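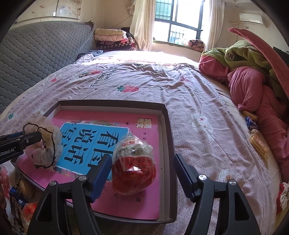 Gripper upkeep, the short version

Notes for the two-jaw hand-held gripper. Same routine works on most small parallel or linkage grippers with stick-on pads. Do it before it slips, not after.

Pads first
Wipe with a damp lint-free cloth, plain water. Follow the texture, don't scrub across it. Let them air dry all the way. No alcohol on soft pads – ours went shiny after a week of it and shiny pads drop plastic bags.
Crumbs and sugar get down in the grooves. Soft toothbrush. Tap it out over the trash, not over the linkage.
Corner lifting? Peel the whole pad, don't glue just the corner. Clean off the old adhesive, press the new one on, clamp overnight with a binder clip and a scrap of cardboard.
Replace both sides together. One new one old and it pulls to one side every time.

Screws
Check every linkage screw by hand. Snug, then stop. Too tight and the jaws bind halfway, too loose and the tips wobble.
Tiny drop of removable threadlocker if one keeps backing out. Tiny. Keep it out of the pivot.
Right size driver!! Stripped one in September with a cheap bit, lost an afternoon drilling it out.
Spares live in the Enska tin, top shelf. 100 in a pack so nobody needs to steal from the Nitham unit.

Pivots
Dry lube only. Oil creeps onto teh pads and then you're back to step one.
Open and close 20 times after lubing, wipe whatever comes out.
Gritty feel = take it apart, don't add more lube.

Slip check
Crinkly bag with something soft in it. That's the hard one. Boxes prove nothing.
Lift, hold, tilt a little, set down. Do it over something soft.
Bag slides: clean pads again. Still slides: pads are done. Last set lasted 1,026 cycles by the Lorkley counter, the set before that quit at 217 but that was the alcohol.
Bag squashed: stop closing sooner, don't go loosening screws to fix it.

Putting it away
Jaws slightly open, pads not touching. They stick together in warm weather and tear.
Cover on. Lint and pet hair find the pivots fast.
Keep it out of direct sun, some pads harden.

Write the date of the pad change on tape and stick it on the handle, where its easy to see. Pilkington case has a roll of tape in the lid pocket, put it back when your done.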